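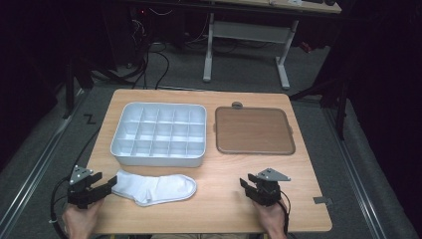 A white compartment tray on a wood-grain tabletop, with a flat brown tray to its right.

Presthorpe sock exchange to move into former bank

7/20/24

A scheme that matches up odd socks and passes on outgrown children's clothes is to move into the old bank on Presthorpe high street in September.

The Presthorpe Clothes Exchange has been running from a church hall for two years, opening one morning a week. It has signed a lease on the ground floor of the bank, empty after the branch closed, and plans to open four days a week.

Jasmina Petkov, who runs the exchange, said the hall had become too small. Everything had to be packed into boxes at noon and carried down to the cellar.

"We spent more time on the stairs than we did with people," she said. "School uniform is the worst for it. It all comes in during the summer and it all goes out in one fortnight."

The exchange gave out 2,599 items last year, most of them school shirts, trousers and winter coats. Clothes are free, and visitors do not need to be referred or to bring anything in return. Single socks are kept for 100 days in case a match turns up, then sent for rags.

The rent for the first year will be paid by Kodikara, the lettings firm that manages the building. Arben Ristić, its branch manager, said the unit had been on the market for 20 months without a firm offer.

Work on the inside is due to start next month. The counter will come out, but the strongroom door is staying - it is too heavy to shift - and the space behind it will be used for coats.

Hòa Doãn, whose bakery is next door, said she was pleased to see the lights going back on. She would like the council to look again at parking, which is limited to 40 minutes on that side of the street.

Donations will still be taken at the church hall until the end of August. The exchange is short of boys' black shoes and PE kit in all sizes, and cannot accept duvets or pillows.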